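Prondier, pop. 182, and why we stopped for two nights

Quick post because I'm meant to be unpacking and the laundry is in a heap. Still on the road trip write-ups, yes, I know it's been weeks. This is the Prondier one. Ristel is coming after, it needs more time.

So. Prondier. You come at it from the south on the gravel, past the grain bins, and there's a sign that says population 182. Somebody has painted over the 2 and then somebody else has painted it back. The town sits on a bit of a rise between Ristel and the river, and if you blink at the wrong moment you're in the next set of canola fields. We weren't planning to stop. The plan was Ristel for lunch, then straight through to Rocha for the night.

Then the wind came up. Real wind, the kind that shoves the car over a lane, and with the little trailer on the back I wasn't having fun. Pulled in at the old elevator to wait it out. Waited an hour. Kuro (the dog, for new readers, black, elderly, opinionated) needed out, so out we went.

First thing - it's a nicer town than it looks from the highway. One main street, wide as an airport, because they were expecting more people than they got. The plaque outside the old bank says the founders laid it out for 2,000. They got to 1,000 once, before the rail line was pulled, and it's been sliding ever since. The bank is stone, two storeys, with the name still carved over the door. Next to it a hardware store that's now half hardware and half library. You can borrow a book and buy a hinge at the same till. I did both. The book goes back by mail, they give you an envelope.

The giant thing. Every town out here has a giant thing and Prondier's is a sugar beet. Concrete, painted a sort of dusty pink, in the little park by the rink. The leaves are sheet metal and they rattle. In that wind they rattled like a drawer of cutlery. Kuro would not go near it. I walked all the way round and there's a small door in the back, padlocked, no explanation. Asked at the café and was told it's where they keep the Christmas lights.

Café is good. Go to the café. Soup changes daily, we had beet (obviously) and then a split pea the next day, and the rye bread comes from a woman down the road who only bakes when she feels like it. Coffee is coffee. Pie is saskatoon and it runs out before two, so go early or be sad like me.
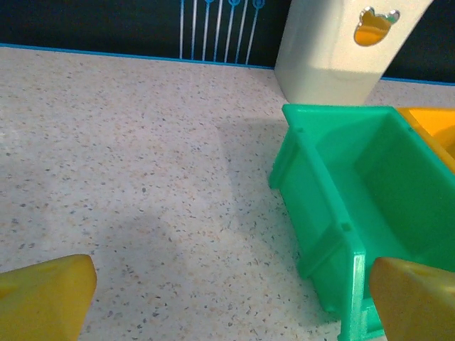 Speckled tabletop, two bits of yellow.

By the time we'd finished eating it was plain we weren't getting to Rocha. There's a campground behind the rink, nine sites, pay in the box. Power works, water tap works, showers are in the rink building and they're hot but you have to hold the button in. Bring a friend or a strong elbow. We were the only ones there except for a couple in a camper van who went to bed at seven.

Walked down to the river after supper. It's farther than the map makes out, mostly on a dirt track between fields, and then all at once the land drops away and there's this big lazy bend with cottonwoods and a sandbar. Did not expect it. There are the pilings from the old ferry still sticking up on the near side. Pelicans on the far side. The ferry ran untill the bridge went in at Ristel, and there's a faded board with the fares on it, so much for a horse, so much for a person, sheep by the score. The light went orange and then purple and the mosquitoes arrived and that was that.

Meant to leave in the morning. Didn't. The museum is only open when the lady with the key is home, and she was home, so in we went. It's the old schoolhouse. One room of school things, one room of farm things, and a back room that's all wedding dresses, on dress forms, standing there in the half dark. A bit of a shock when you open the door. Each has a card with the bride's name and what the weather was. I liked the weather part a lot. Snow, snow, hail, "fine but smoky", snow. Also a good wall map of the district with all the vanished places marked on it, little post offices and sidings, most of them just a row of caragana now. I copied a few down and we drove out to look in the afternoon. Found one chimney and a very cross badger.

Practical stuff, since people always ask:

Gas - none in Prondier. Fill up in Ristel. I mean it.

Groceries - a cooler and two shelves in the hardware store. Milk, eggs, bread if she's baked, a suprising number of pickles.

Cell service - one bar by the elevator, nothing at the river.

Dogs - fine everywhere except the museum. Water bowl outside the café.

Road - Highway 192 is paved to the turnoff, gravel after that. Fine in a normal car when it's dry. Wouldn't try it after rain, the clay goes like grease.

When - we were there in late summer. The lady with the key says come in February for the bonspiel, when every spare bed in town is taken and people sleep in the church basement. Not sure my back would forgive me. Tempted though.

Left on the third morning, no wind at all, flat calm, you could see Ristel's water tower the whole way. Had to go back ten minutes in because I'd left the dog's lead on the picnic table. It was still there. Rocha was closed for road work when we did get to it so we went round, more on that when I've found my notes.

Right. Laundry.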